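Subject: Re: [hospital-rx] Patient leaflets, missed-dose wording

On Tuesday, Haiyan Xiao wrote:
> Section 4 of the draft leaflet tells patients to take a missed
> dose "as soon as you remember." Section 6 says to skip it if the
> next dose is close. Which one wins? Also, do we need a separate
> leaflet for the 200 mg tablets, or can one text cover both
> strengths?

Section 6 wins. The line in section 4 was carried over from the old Wevport template and should have been removed when the template was retired. I have changed it in the working copy to read:

"If you miss a dose, take it when you remember, unless your next dose is due in less than 6 hours. In that case, skip the missed dose. Do not take two doses together."

The 6 hours applies to the twice-daily schedule only. Leaflets for once-daily products keep their own wording and should not be edited to match.
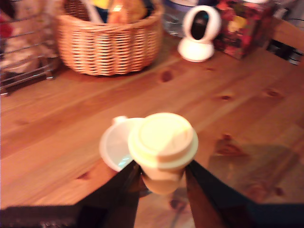

On the second question, one text can cover both strengths provided the strength is printed on the pharmacy label and the leaflet does not repeat it. The current draft repeats it in two places, the title and the storage paragraph. Please take out both.

Two smaller points from the April review are still open:

- The maximum daily amount is given as "2000" with no unit. It must say 2000 mg. The Dronudon export drops the unit if the field has a trailing space, so check the PDF – the preview screen looks fine either way.

- "Consult a physician" is now "ask your doctor or pharmacist" throughout. Line 76 still has the old phrase.

The Nandura translation files are generated from the English text, so please hold them until both fixes are in. If anyone has already sent a batch to print, reply with the batch number and I will have it pulled.

R.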